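From: Geeta Nishad
To: teleop-users
Subject: Re: [teleop-users] Gripper zero drifts between demonstrations

On Thursday, Rogério Andrade wrote:

> We are recording cloth folding on the two-arm Skasura bench, leader
> arms driven by hand. After 20 demonstrations the closed position
> reported by one gripper no longer matches the first file. The offset
> is 4 counts, always the same sign. Replaying an early demonstration
> with the later zero, the fingers stop short and the cloth slips.
> Is this the encoder, or are we doing something wrong at start-up?
> Joanne thinks the trigger spring on the leader is to blame.
>
> Rogério

Rogério,

I doubt it is the encoder. An encoder fault would normally show up as scatter, and yours moves one way only.

Two things to check, in this order.

First, the leader trigger. Log the raw trigger value with your hand off it, then fully squeezed, before and after a session. If the squeezed value has moved, Joanne is right and you need to rescale. The Plovari driver reads the range once at start-up and never again, so a lazy squeeze during calibration stays with you all day.

Second, the fingers. Printed fingers wear at the tips and can shift on their screws. The driver takes its zero from the point where the motor current rises, so a worn tip gives a later stop. Close the gripper on nothing, with the cloth flat and well clear, and look through the wrist camera. We save one such view at the start of every session and compare it with the last.

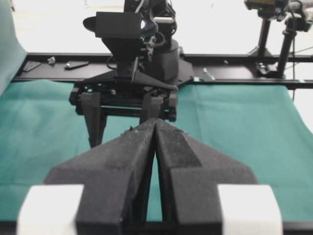 Wrist view during the tip check, other arm behind. Note the rough edges near the tips.

Store the zero in the header of each demonstration file instead of in the bench config. Replay should subtract the recorded zero and add the current one. Genowefa's patch does this for the Liem format; it is 11 lines and should apply cleanly to yours.

I would not throw away the early demonstrations. If the offset is constant within a session, they can be corrected afterwards.

Which version of the driver are you on? Anything before 108 also rounds the trigger value before sending it.

Geeta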